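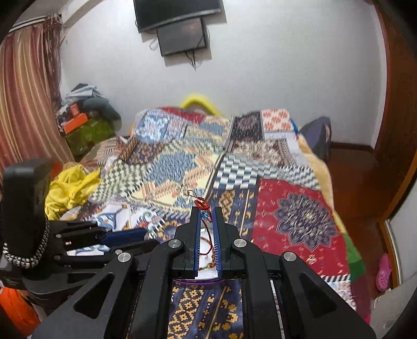

Figure 2. Hand-held gripper with a red cord charm between its fingers, over the patchwork quilt. Bedroom station, Buvcombe open day.

15/08/2020
Pustano working group, Kurby project

4. The Buvcombe open day

4.1 Setting and procedure

The open day was held in May in a furnished apartment in Buvcombe. We wanted visitors to handle the tool in an ordinary home, with the bed, the door and the clothes left as they would be on any other day. Earlier demonstrations at Saithong had used a bare bench and a set of plastic blocks. Visitors there learned the grip quickly, but many of them asked what the tool would do with something soft.

The visit had two stations. At the first, in the kitchen, visitors moved cups and lids from one counter to another. The second was the bedroom, and it is the one reported in this section. Each visitor was shown one pickup by a member of the team and then made 2 attempts of their own. A total of 40 visitors completed both attempts. Children took part if an adult stayed with them.

4.2 The cord task

The object was a thin charm of knotted red string with a few tiny beads (Figure 2). It was placed on the quilt before every attempt, and the visitor was asked to pinch it, lift it clear of the cloth and hold it still while a team member counted to five. The fingers are parallel and carry narrow blue pads with small ridged teeth on their inner edges. Visitors were told to aim for the knot and let the loose strands hang.

The quilt made the task harder than we had planned. Its printed squares are busy, and some carry patterns in red, so visitors often bent down to find the charm before reaching for it. The soft surface was a second problem — pressing down pushed the charm into the cloth, and the fingers then closed on a fold of fabric as well. We counted an attempt as failed if any part of the quilt came up with the charm.

4.3 Results

On the first attempt, 17 of the 40 visitors lifted the charm cleanly. More succeeded on the second, but several of them had watched others in between, so we do not treat the two attempts as a measure of learning. Most failures came from closing too early. A smaller group gripped the strands alone and lost the charm during the count.

Comments were written on cards at the door. The most common request was for a lighter tool. Several visitors said their view of the fingertips was blocked by the body of the gripper when they held it low, and we saw the same thing from the side of the bed. Visitors who stood back and reached forward had less trouble with this — they also tired sooner.

Last updated: 15 August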